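Kistach key board set, README

Hi! I'm Silvia Mikuš and I look after this folder. It holds 400 recordings of a two-armed robot working at a hook board, the kind of job our front desk at Ondrejka does all day long: keys out, keys back, lanyards on the wrong hook (mostly my fault).

We started in July, when Niall Imrie on the desk said he'd happily give up the evening sort but wanted to keep handing keys to people himself. So that's the split we went with. The arms get the sorting, the desk keeps the talking, and Niall now goes home at a normal hour! 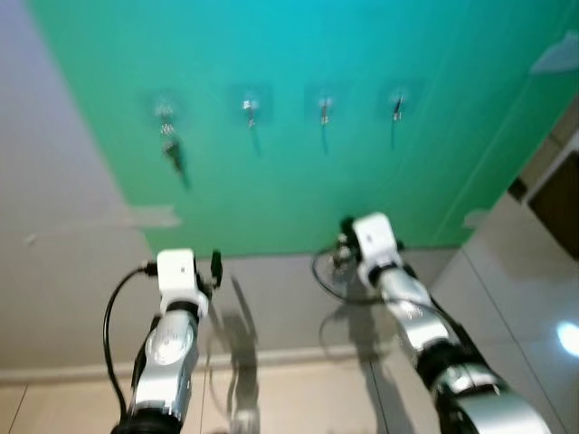
Both arms at the green board, a key on the left hook and thin dark cords on the other three.

What's in here: 3,636 labeled steps in 31 files, plus notes from the desk staff. Please read the notes! Pentti Nieminen wrote nine pages on which keys get asked for in a hurry, and they changed our hook order twice.

Known problems: some clips are blurry when an arm moves fast, and thin cords are harder to label than keys. I left those clips in.

Fixes and complaints go to me or Pentti. Last label pass: Mon 2 April.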